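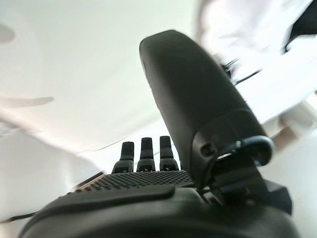 Gekent is a table of diary entries from adults who practiced sensory grounding at home during periods of anxiety or after a nightmare. Each entry covers one attempt: a distress rating before, the exercise used, and a distress rating after. Touch exercises ask the person to hold or press an object and name its surface. Surfaces are coded on a four-step texture scale (0 smooth, 1 soft, 2 rough, 3 raised). A dense grid of small raised dots, as on the palm of the black hand, is coded 3, and the smooth pad with the rounded lip along its front edge is coded 0. When an object has two surfaces, as that hand does, the higher code goes in texture_main and the lower one in texture_alt.

Version and status

Current release: 1.2, 6th October
Previous release: 1.1, withdrawn (see Known problems)
Maintained by: the Nillolholm group
File format: CSV, UTF-8, comma separated, header row present

Contents

gekent_entries.csv: the main table, 1770 rows and 22 columns
gekent_people.csv: one row per participant, 28 rows
codebook.txt: allowed values for every coded column
lu_map.csv: lookup table between Lü codes and plain exercise names
CHANGES.txt: edits by release

Main columns

pid: participant number, not sequential
entry_no: order of the entry within a participant
day: day in study, starting at 1
time_band: night, morning, afternoon or evening
trigger_type: nightmare, crowd, noise, argument, body sensation, none, other
distress_pre: self-rated, 0 to 10, whole numbers
exercise: Lü code for the exercise
texture_main, texture_alt: texture codes, blank for exercises without touch
minutes: length of the exercise as reported
distress_post: self-rated, 0 to 10, whole numbers
note_flag: 1 if the person wrote a free-text note

The notes themselves are not released. The remaining columns hold sleep and caffeine items, plus quality flags, and are covered in the codebook.
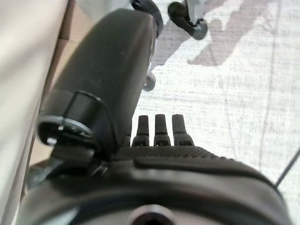 Participants filled in entries on paper or in the Pornport diary form. The paper version was typed in twice by different people and the two copies were compared. Where they disagreed, the scanned page was checked and the corrected value was entered by hand. Rows from paper have source set to P. Rows from the form have source set to F.

Exercise coding

The Lü codes group exercises by the sense they draw on most:

T1 to T4: touch, including held objects, cold water, fabric and floor contact
S1 to S3: sight, including naming colors and counting corners
H1, H2: hearing
B1, B2: paced breathing, with and without a count
M1: mixed, for entries that use two or more senses equally

If a person started with one exercise and switched, the first one is coded and the switched column is set to 1. Switched entries should be left out of any comparison between exercises. The distress_post value in those rows reflects both.

Missing values

Blank means the item was skipped. The value 99 means the answer could not be read. In 17 rows distress_post is blank and all other required columns are filled. These rows were kept. Several of them are night entries where the person reported falling asleep, and dropping them would make the night entries look worse than they were. No values have been filled in by estimate.

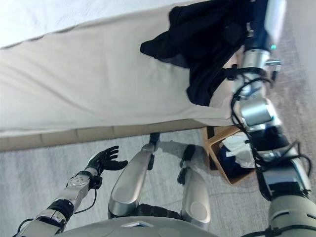

Can the change in distress be read as the effect of the exercise?
The change score is only a difference between two self-ratings made a short time apart. There was no comparison group, and distress after a nightmare often falls without any exercise. The table can describe what people did and how they rated themselves. It cannot support a claim that one exercise works better than another, and it should not be used to guide care for any one person.

Suitable uses

- Teaching repeated-measures analysis with uneven numbers of entries per person
- Checking diary software for handling of blanks and unreadable values
- Describing when during the day grounding is used
- Planning entry burden for a larger study

Unsuitable uses

- Screening or diagnosis
- Predicting crisis
- Ranking exercises
- Any attempt to match rows to people

Known problems

Release 1.1 had the day column shifted by one for paper entries, so a night entry could fall on the day before the nightmare it referred to. Results based on day in 1.1 should be rerun. Texture codes 1 and 2 are the least consistent pair; wool and towel were split between them until the codebook was revised in December, and early entries were recoded only where the object had been named. The minutes column shows heaping at 5 and 10. 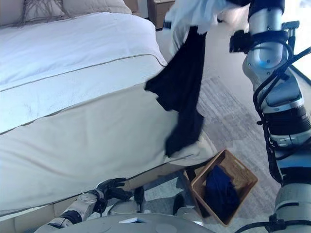

Dale Pelletier wrote in after 1.2 went up that time_band is still hard to use for people who sleep during the day. A nightmare at two in the afternoon is labeled afternoon, and anyone filtering on night to find sleep-related entries will miss it. He asked for a column giving hours since waking.

Waking time was collected on the form but not on paper, so the column can be built for source F only. It is planned for 1.3 under the name hrs_awake. Until then, use trigger_type equal to nightmare in place of the time_band filter. This does not catch entries made on waking with no dream recalled, which are mostly under body sensation.

Consent and privacy

All participants agreed in writing to release of coded entries. Calendar dates were replaced by day in study. Age is given in ten-year bands. Medication items were collected and are not included in any release.

Loading notes

Read pid as text. Some values have leading zeros, and spreadsheet programs will strip them on import, after which the join to gekent_people.csv fails without an error.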